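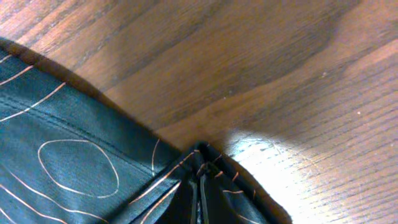
4. Recording a Garment Folding Run

This section of the Petridis set-up guide covers one recording run with the two-arm station. The runs train and test the Flirham method, which predicts a grasp point from both wrist views and the head view together. Read section 3 (Calibration) first.

4.1 Before the run

1. Clear a landing area between the arms and put the waiting garments at the side of the table.
2. Open a new session in Vovville and enter the garment type.
3. Check that all three camera feeds are live.

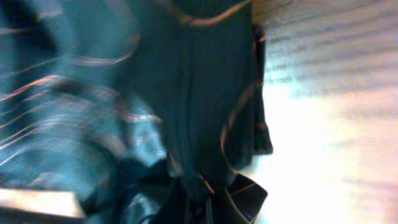
Sharpness filtering is off by default, and you should leave it off. Our early models were trained on sharp wrist views only and lost the garment whenever an arm moved fast. Streaked views still carry usable edges. Copper trim on dark cloth, for instance, stays readable as a line through heavy blur, and the labeling tool will accept it as an edge mark. Set the blur tag to 2 and keep the view.

Note: Do not tag overexposed background as cloth.

4.2 During the run

4. Start the recording, then lift the garment with both grippers.

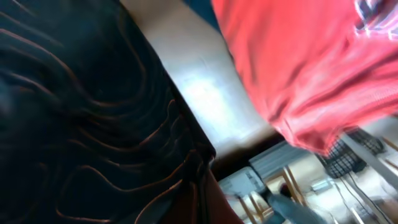 5. Lower the garment and make the first fold.
6. Hold one end in the left gripper and press the fold with the right.

CAUTION: Keep hands off the table while either arm is powered.
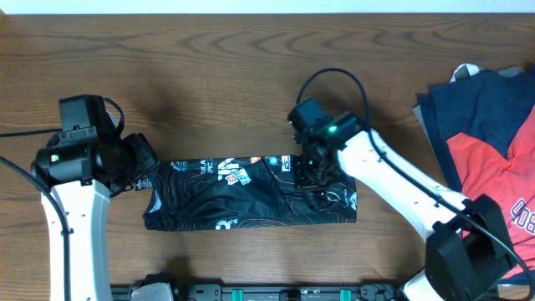
Figure 7. Left gripper on the end of the garment, right gripper on its upper edge.

7. Release, retract both arms and stop the recording.
8. Save the run. The Purnach server rejects files with missing wrist views.

Results from set 885 are in Appendix B. Send label corrections to Aoife Brophy.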